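# Renting a pair of arms: a bench supplier makes its case

*January 2021*

The man from Brastgate would prefer I didn't call it a robot. "It's a bench," he says. "You rent a bench, and the bench has two arms on it." He has agreed to talk on condition I leave his name out, and he has the slightly weary patience of someone who has given the same demonstration in a lot of sheds.

The bench is sold as the Prado. It comes with the two arms, the rails they bolt to, the cabling and what the brochure calls onboarding, and it is aimed at small outfits that sort, pack or put together mixed orders and can't find staff for the late shift. The monthly rate is $800. Setup is $3665, paid up front, and that figure appears on page 7 of the quote, well after the colour photos.

I asked why it isn't on page one.

"People fixate on it," he said. "They don't look at the monthly."

I'd have thought the people writing the cheque were entitled to fixate. He laughed and said he'd pass that on.

We met at the firm's workshop in Pirkwood, where the demonstrations are done. My first question was about clutter. Every supplier I've dealt with shows me identical boxes moving from one spot to another, and no packing room I've stood in has looked like that. He said this was exactly why Brastgate uses groceries and tools. "Give it produce and a toolbox. Different shapes, different sizes, different surfaces. That's closer to a customer's day than a tray of cubes."

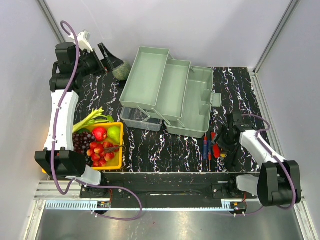
*The Prado at Pirkwood, left gripper on a melon, with an open toolbox, a basket of produce and screwdrivers sharing the bench.*

I take the point, up to a point. A melon is a generous thing to ask a gripper to hold. It's big and it's round. I was more interested in the grapes, and asked what the arms do with a bunch of them.

"Depends on the bunch," he said. Then, after a bit: "Soft fruit we'd want to assess site by site."

That phrase, site by site, came up again when I asked about speed, and again about lighting. On speed he wouldn't give me a number at all. He said customers tended to compare it with their fastest worker on a good day, and that this was unfair. "It doesn't need to be quick. It needs to be there at two in the morning."

Fair enough, but somebody else needs to be there at two in the morning as well. The contract says a trained person must be on the premises whenever the arms are running. I read the clause out to him. He agreed that was what it said, and described the role as light supervision - someone doing other work nearby who can walk over if something gets dropped or jammed. For a business that's looking at the Prado because it can't get anyone in overnight, I don't see how light supervision helps.

I also asked about the cables. On the demonstration unit they run along the outside of the arms, tied on at intervals, and loop out over the front rail. In a kitchen or a packing room, loops catch on things. He didn't argue. "External routing is easier to service. You can see what's happened and swap it yourself." Covers are available. They're extra, and he'd have to check how much.

Did he have a customer I could ring? He had one, a mail-order grocer at Ustomville with 2 benches on trial. The trial runs until the end of February and he'd rather I left them alone until then. I asked whether they'd kept up their overnight roster in the meantime.

"They have, yeah," he said. "For now."

To his credit, he didn't promise me much. When I asked who shouldn't rent a Prado he answered straight away: anyone whose stock is mostly in bags, and anyone who wants to cut a wage in the first year. The brochure says something rather different about wages, and I told him so. He said he didn't write the brochure.

The minimum term is twelve months, and the setup fee isn't refunded if the bench goes back early. I've asked Brastgate for the price of the cable covers and will add it when it arrives.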